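Workshop Tips: Getting a Small Arm to Move Things Between Baskets
Posted 2019-11-04

Welcome back to the bench, everyone! A good few of you have written in since the last page asking how to get the software side behaving once the arm is bolted down, so I've put the kettle on and gathered up what has worked for me (and one or two things that cost me a whole weekend).

Start with the colour mask. If your blocks are painted a strong colour, you can find them with a plain hue threshold and leave the fancy models for later. Wicker is a bit of a nuisance because the gaps in the weave show up as a scatter of tiny bright dots. I throw away any blob smaller than 40 pixels and the trouble mostly goes away.

Give the planner a simpler basket than the real one. I used to load a lovely detailed mesh of every basket, and the Forkell planner would sit there thinking until my tea went cold. Four slanted walls and a floor are plenty. Make the walls 15 mm thicker than they really are, though, as a braided rim is never as even as you'd hope — and a fingertip will find the lumpy bit every time.

Go up before you go across. I know it looks fussy! Set one waypoint straight above the pick, another straight above the drop, and keep both well clear of the rims. When two baskets sit close together, the planner will happily choose a path that skims between them, and you don't want that.

Slow the last little bit. I cap the speed at 7 per cent for the final descent and let it run freely everywhere else. In the Purkholm controller it's the second speed field, the one without a label, which had me muddled for ages.

Recheck the camera offset whenever you've had the wrist apart, even if you only tightened a screw. My favourite quick check is to send the fingers to the centre of a block and see whether they straddle it evenly. If they favour one side, redo the calibration before you touch anything in the planner.

Save your settings under a new name each time. I'm up to 21 files now and I've gone back to the old ones more often than I'd care to admit.

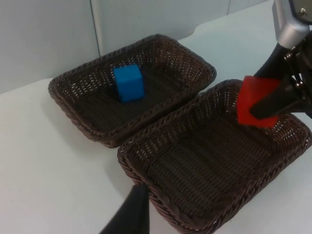

Blue block in the far basket, gripper over the near one.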